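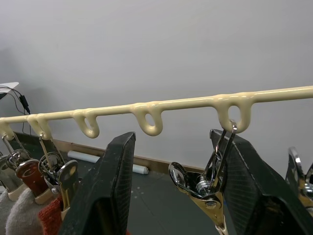 I will defend the clip hanger to anyone who'll stand still! One plastic hanger, a row of little loops, metal clips dangling – and suddenly socks have somewhere to go. My neighbor Callum swears by his tumble dryer, and his socks come out looking like felt.

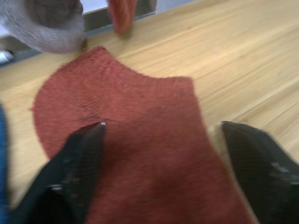
Knitted socks deserve better. I smooth mine flat on the table first, heel and all, then clip them by the cuff (never the toe – Kirsty MacAulay and I have argued this since March).
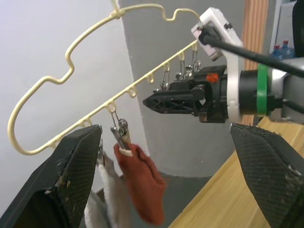
And it lifts off the rail in one go when rain comes. I own 12 clips and want more.

Filed under: Home Life, Laundry
Contact | © Tralanance | Back to top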